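Boxes, Tables and Keeping Things: Your Questions Answered

Last updated 31 Jan 2021

I run a small repacking and storage advice service called Hukum, and most of my post is about empty boxes. People are oddly shy about it. They will tell a stranger what they earn before they admit to a wardrobe full of packaging. These are the questions that come up most, answered in the order I got round to them.

Do I need a special table for packing?

No. You need a flat one, at a height that doesn't have you bent over like a question mark by teatime. Mine is pine, and I am fond of it, though it marks if you look at it sternly. Pine is soft. Drag a box with grit on the bottom across it and you'll have a souvenir. Lift, don't slide, and wipe along the grain with a barely damp cloth before you start. 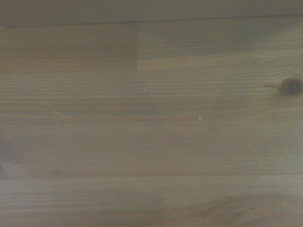
What about the joints between the boards?

Crumbs and sticky tape live there. An old toothbrush gets most of it out. Please don't use a knife, and please don't write to me about the time you used a knife.

Should I keep the box something came in?

It depends on what it is and how likely you are to move, sell or return it. My own rule is simple enough: if the box has an insert shaped to fit the thing, keep it until the guarantee runs out, then argue with yourself. If it's a plain carton with a bit of crumpled paper in it, flatten it and let it go. You can get another plain carton. You can't easily get another cradle made to fit one particular awkward object.

I have 400 boxes in the loft. Is that too many?

Yes.

How do I store a box with a hinged lid?

Shut, dry and off the floor. A lid left standing open for months puts strain on the fold, and the fold is always where these things go first. If you're only airing it for an afternoon, open is fine, and useful too, as you get a proper look at the lining. Any musty smell will let you know it's there.
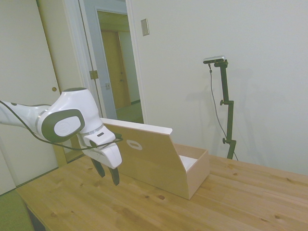

Lid up, on the pine table.

Don't pick a box up by its lid, even when there's a hole that looks made for fingers. Put a hand underneath as well. I have done the other thing with a full box of glasses on a stone step, and I still find bits.

Can I put something heavy on top?

On a closed box with its insert in place, something light, perhaps. On an empty one, no. A box with nothing in it has very little to say for itself when a stack of encyclopaedias arrives. Put the heavy things at the bottom and the empties at the top, and write on the short side so that you can read it on a shelf. I label everything with a number and keep the list in a notebook. Box 196 is Christmas. Box 1249 is a joke, or it was when I started.

Do you use packing tape on the table?

I try not to. Tape lifts the finish on some tables and leaves a gummy line on the rest. If you must hold something still, put a folded tea towel under it. For old gum, warm soapy water and patience, then a dry cloth straight after. Knots are often harder than the wood round them, so don't scrub at one thinking it's a stain. Plenty of people have tried to clean the tree out of their table.
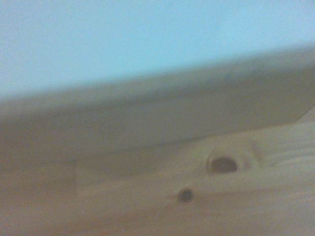
Efe Bako wrote in to say that a wool blanket under everything solves the whole business, tape, grit and scratches included, and that I have been making far too much of it for years. Fair enough. I'd only add that a blanket sheds, and you'll be picking fluff out of the boxes until April.

What do I do with moulded pulp inserts?

If the insert is clean and you've no further use for the box, it can usually go in with the paper and card, but check with your own council, as they all seem to have been brought up differently. Take it out of the box first. If you're keeping it, leave it in the tray, where it holds the sides square. Don't wash it. It's more or less paper and will return to that condition with great enthusiasm.

A dry paintbrush will get dust out of the hollows. They also make decent seed trays, if you don't mind your tomatoes coming up in the shape of somebody's appliance.

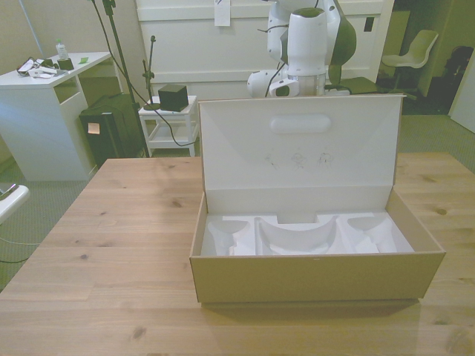
One reader says the empty shapes are the real trouble, because six months on there's no telling what went in them or which way round. Quite so. Slip a note inside the lid while you still remember, with the name of the thing and an arrow for which end goes left. A pencil will do. I used felt tip once and it came through the other side.

Do you buy used boxes?

No, and please stop leaving them on the step.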